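notes for the toy food set, last touched February 2023. Beca started this file, I (Nhi) took it over. Fix anything that's wrong.

# sillotow-pretend-food

Play fruit and veg plus some dishes. 58 pieces when everything is in the bin. Fruit gets used most, then bread, then the stuff no one likes picking up (the leek).

## What's in it

- `fruit/` grapes, banana, pear, lemon, two kinds of apple
- `veg/` leek, carrot, pepper, corn
- `dishes/` plates, bowls, one cup with a chip
- `items.csv` name, color, weight in grams, where bought

Weights are from the kitchen scale, so don't trust anything under 5 g. Ruth redid the fruit in June and those rows are better. Veg rows still old.

## Names

Use the name in `items.csv`, lower case, no plurals except grapes. "grapes" is the whole bunch, one item, never a single bead. We had `grape`, `grapes`, `grape_bunch` and `purple grapes` all in the same sheet for a while, what a mess. Mercedes merged them.

The color column is one word. Grapes are purple. Stem color doesn't go in, even where the stem is a different color from the fruit.
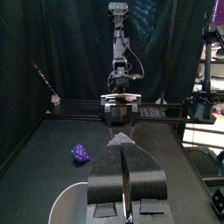
Pears are the other headache. The Tomard pear and the Gavrilă pear are nearly the same green, so they go in as `pear_t` and `pear_g`. Check the bottom, the Tomard one has a seam.

## Laying out

1. Wipe table.
2. One fruit out at a time, unless the sheet says a pair.
3. Fruit rests on the table, not propped on a dish.
4. Stem can point any way, don't fuss with it.
5. Back in the bin after, lid on.

Dishes stay near the edge. If a plate is in the way just move it, and write `plate moved` in the notes column.

## Known problems

- lemon rolls. It always rolls.
- corn and carrot have swapped weights in rows 100 to 238, not fixed yet
- chipped cup is listed twice
- some notes are in Radomír's shorthand, `n.s.` = no stem, `u.d.` = upside down, the rest ask him
- spelling of "pepper" varys

## Adding a piece

Weigh it, name it, add the row, put it in the bin. No tiny pieces please, they end up in the vacuum. Replacements keep the old name with `_2` on the end, and leave the old row in.

## TODO

- [ ] redo veg weights
- [ ] delete second cup row
- [x] merge grape names
- [ ] decide about the leek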